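**December, PC teardown/rebuild set, bench notes**

Started the memory reseat episodes a little after 9:00. Target for this block is 392 usable demonstrations across all the desktop tasks. Reseat is the one we are furthest behind on, so it gets the morning slot until it catches up. Bình on the leader arm, me logging, Grethe on review in the other room.

Changes since the last entry:

- Case now goes down on its side against the two stops on the table. Before this we were placing it by eye and the start pose wandered too much to compare runs.
- Gripper force limit lowered one step. Auður asked for this after a memory module got a chipped corner. That module is in the scrap box, don't put it back in rotation.
- Episode cap is 3000 control steps. Anything that hits the cap is saved but tagged `timeout`, not deleted.
- Instruction text is now picked from the Kivari list at the start of each episode. Don't type your own. We had four spellings of "module" in the old set.

First half hour was slow. The recorder dropped the wrist stream twice and we had to restart it. Baldur thinks it is the hub and not the driver. Swapped the hub for the spare from the Pravar crate and it has held since then. Episodes from before the swap are in the `hold` folder until someone checks the timestamps.
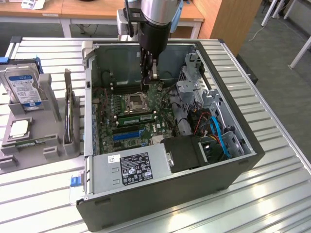 Start states need more care than we have been giving them. Grethe went through last block's reseat set and found that most episodes began with the same slot filled and the parts tray laid out the same way, so a policy could learn the layout and ignore what is in the case. From now on the reset sheet says which slot holds the module on the board, and what goes in each tray compartment. The upright hard drive at the back left and the CPU in the front left compartment are one layout, with the spare memory module standing in its slot on the right. Use the other layouts on the sheet as well, including the ones with an empty compartment. The CPU socket stays empty for all memory tasks. Keep fingers and cables well away from it, those contacts bend if you look at them wrong and we only have one more board of this type.

Resets are taking 75 seconds on average, measured over the second batch. Most of that is the person reading the sheet, walking around the table and moving tray parts. Kirsten suggested printing each layout on a card and shuffling the cards. Will try after lunch. If it works she'll do the same for the Flomex connectors set.

Notes on how to drive it, mostly from Bình:

1. Come down vertically over the slot and stop before closing. If you close while still moving, the fingers catch the neighboring slot latch.
2. Push one end of the module home, then the other. Pushing in the middle flexes the board and the force trace gets noisy.
3. If the module goes in crooked, lift it all the way out and go again in the same episode. Keep the recording running. We want the corrections in the data. Tag it `recovery`.
4. Watch the cable bundle by the drive cage when you back out. Go up first, then sideways.

Point 3 is a change from what we did for the Thygesen set, where we threw away every miss. Auður trained on that one and the policy had no idea what to do after a bad insertion. It just kept pressing. She wants at least 30 recovery episodes before she starts the next run. They should come from real misses if possible. The ones we staged last time looked staged, with a long pause before the "mistake".

Labels: Grethe marks three times per episode, first contact with the module, fully seated, and gripper clear. "Fully seated" means both latches closed. If you can't tell from the overhead view, check the side view, and if you still can't tell, mark it `unsure` and move on. Baldur and Grethe labeled the same batch separately and disagreed mainly on first contact. They're going to use the force trace for that one.

Open items:

- [ ] Check timestamps in `hold` (Baldur)
- [ ] Print layout cards (Kirsten)
- [ ] Order another board, same type
- [ ] Recovery tag is missing from the export script, so it gets lost on upload. Bình has a fix but it isn't merged
- [ ] Desk lamp on or off? Pick one per batch and write it in the log

Stopped at 12:40. Arm parked, brakes on, case left on the table for the afternoon.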